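The Bin That Outlived the Shop

Every workshop has one. The big grey metal bin, the one that came with the building or from somebody's uncle, the one that gets moved about for 17 years and never thrown out. I went looking for people who still use theirs, and ended up spending most of a cold week in Flandeck with my coat on, talking about scratches.

First stop, Willance. Small place, down a lane behind the old printworks, sells secondhand storage. Racks, drawers, lockers, tote boxes. Capucine Besson took over the lease in November and has been trying to get to the back wall ever since. She has not got to the back wall.

"People come in for wood," she says. "Crates, apple boxes, that sort of thing. Then they pick up a metal one and go quiet."

Why quiet? The weight, partly. The noise, too. Put a handful of bolts in a plastic tub and you get a rattle. Put them in a metal bin and the whole street knows. Besson thinks that's a selling point. I'm not so sure, having slept above a garage once.

She sells them as they come. No paint, no sanding, a wipe with a damp cloth and out on the floor. Dents cost you nothing extra. A bin with a straight rim and four good corners goes by lunchtime, the wobbly ones hang about untill somebody wants a planter.

Which brings me to the planter question. Don't. Or do, but drill it first and stand it on something, and don't come crying when there's a brown ring on your patio. I have the ring. It's been there two summers.

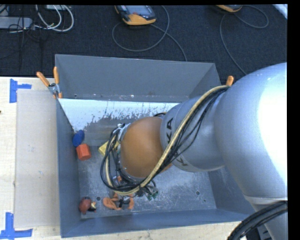 Scratches are what you should be looking at when you buy. Not the outside, everyone looks at the outside. Get your head over the top and look at the floor of the thing. Fine lines and pale scuffs going all over, like the one on the pale table here, are just wear, and wear is fine. Run a thumbnail across. If it skates over, good. If it catches, that's a gouge, and gouges are where rust gets going. Sloping sides are worth having as well, small bits slide down to the middle and you can get your hand in without skinning your knuckles.

Size next. Everybody buys too big. I did. You picture it full of neatly sorted brackets and what you get is one deep layer of everything, with the thing you want at the bottom. Besson's advice is to buy for one job. One bin for fixings, one for offcuts, and if there's a third it should be empty, for tipping the other two into when you're hunting for something.

Then where to put it. I'd say a table, at a height where you can see in without bending. Shaimaa Abdelaziz, who mends lamps and clocks in a shared unit at Weltgate, says the same but more forcefully. She kept hers on the floor for years and has the back to prove it.

"Up on the bench, near side clear, light from above," she says. "If I can't see the bottom I buy the part again. I've got 5 of the same switch."

She showed me the switches. Lovely switches.

Her other rule is a tip-out on the first Monday of the month. Everything onto an old sheet, anything she can't name goes in a jam jar, anything still in the jar at the end of the year goes to scrap. Quick, a bit brutal. The sheet's the clever part - pick up the corners, pour it all back in.

Care, then, for those who want it. Dry cloth for dust. Warm water and washing up liquid for grease, then dry it properly, corners too. A smear of light oil if it lives in a damp shed. If you're putting anything delicate in there, line it. Old carpet offcuts are good, felt is better, newspaper will do at a pinch but goes soggy and sticks.

Handles are a grumble of mine. Plenty of bins don't have them, or have a folded lip that bites after ten steps. Gloves help. So does a second person. Cherkaoui, the hardware stall by the Flandeck bus station, does bolt-on grips in pairs and will sell you the right bolts if you bring the bin along, wich I did, on the bus, with everyone staring.

As for what to pay, it's all over the place. Besson won't be drawn and says it depends on the corners. Go early, take cash, bring a blanket for the car boot. And knock on the side before you hand anything over. A good one rings a bit. Mine goes thud, but it holds all my hinges and I'm keeping it.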